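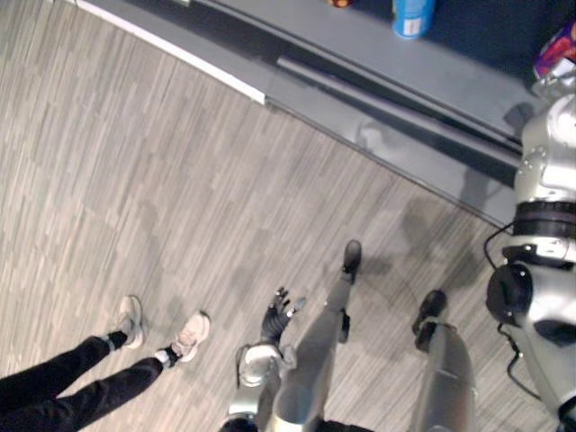

Can anyone turn up and see the robots at Durnum? Anyone who books a free place can, and the next open day is in May.

News > Local > Open day at Durnum
4/17/24
By our business reporter

I've walked past the Durnum building more times than I can remember and never once been through the door, so when Prukix said they were opening up their robot hall for an afternoon I put my name down straight away. So did plenty of other people! They had 741 requests for places, and I gather the phone was still going while we were signing in.

Prukix share the site with Hagedorn, who make shop fittings, and between them they've been working on a project called Saden. The idea is a robot on two legs that can help out in a small shop - fetching, tidying, putting things back where they belong. We were taken in small groups, and ours had 19 people in it, including a very keen row of schoolchildren who got the best spots (fair enough).

What struck me first was how shiny it is. The body is all silver and rounded, with black hands that have proper jointed fingers, and I found myself staring at those for ages. You're allowed a good deal closer than I'd expected, too, although there is a safety talk first and you're asked to leave bags at the desk.

The practice area is done out like a corner shop, with fizzy drinks up top and crisps underneath. Our guide said shelves like these are harder than they look for a machine, as crisp bags squash and slide and never sit quite the same way twice. I can't get them to stay put in my own cupboard, so I had some sympathy.
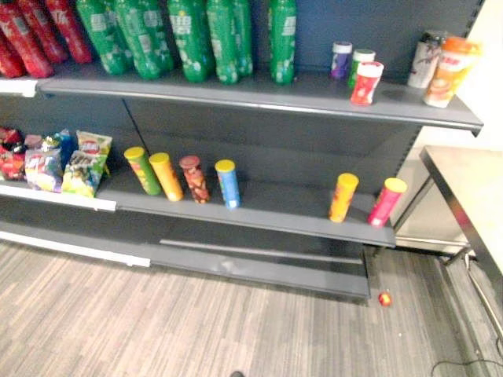

Bottles, crisp bags and tubes on the shelves at the Prukix open day.

There was time for questions at the end and the children asked all the good ones. Does it get tired? (It needs charging.) Could it do the washing up? (Not yet.) I asked when we might see one in a real shop and was told that a first trial is hoped for, but there's no date for it. Prukix say they've logged nearly 3,000 hours of practice so far and want a lot more before it goes anywhere near customers.

The May open day will run in 4 sessions, with places given out in the order people ask. Booking is through the Durnum front desk and under-12s need to come with an adult. Wear flat shoes - there's a fair bit of standing about.

We use cookies to help this site work and to see which stories are read most. By carrying on you agree to our use of cookies.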